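December 2019
By Bernadette Bailly
Filed under: About Us / Who we are

About Ganora

Ganora repairs luggage and sells secondhand cases. Mircea Iordache and I opened the shop after years of hearing that a broken suitcase is a dead suitcase. We didn't believe it then and we don't much believe it now. We are also wary of the word "unbreakable" on a swing tag, and of any guarantee that needs a magnifying glass.

A glossy hard shell is a good example. It looks wonderful under shop lights, and it shows every scuff.

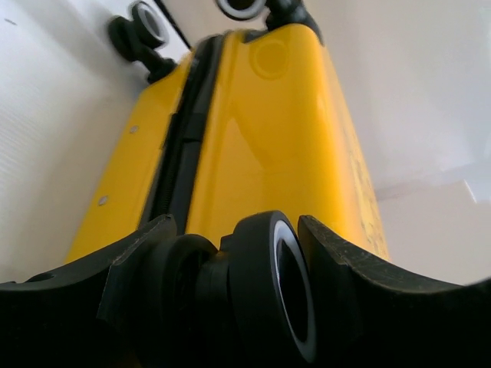

Scuffs on a shell are cosmetic, and we will say so even if you came in ready to pay for polishing. We would sooner look at the wheels and the zip.

On zips we are at our most suspicious. Customers are told the whole case is finished when the slider is the only thing wrong. Ľudovít Hrubý does this work for us, and he wants to see the teeth, the pull and the lining along the seam before he gives a price. A frayed fabric tab on a pull is a small job. Missing teeth are another matter.
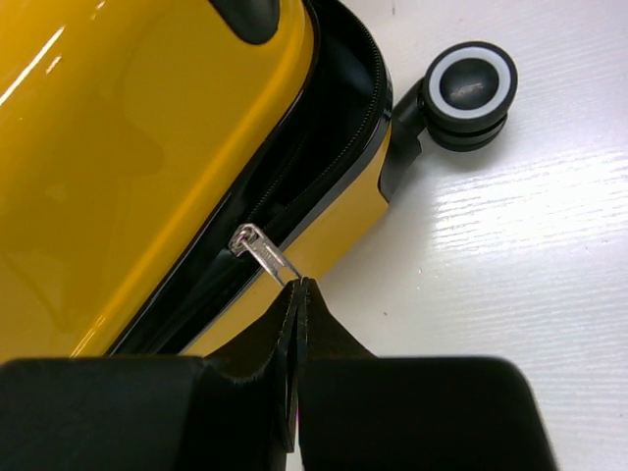
What we charge

Most wheel and zip repairs cost up to £35. If yours will cost more than the case is worth, you'll be told, and there is no fee for looking.

We don't promise "good as new". Spinner wheels live a hard life at the corners of a case, and a replacement will wear like the first one did.

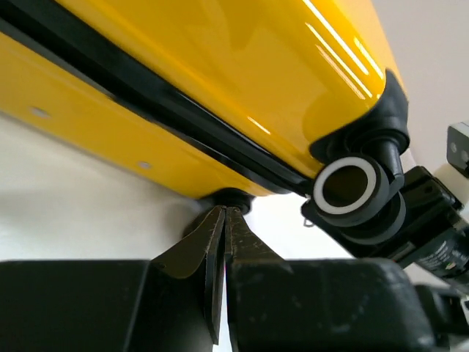 Zuzana Jireš keeps 140 wheel patterns in the back and still gets asked for one she hasn't got. January is our busiest month, so please allow 6 working days.

Last updated: December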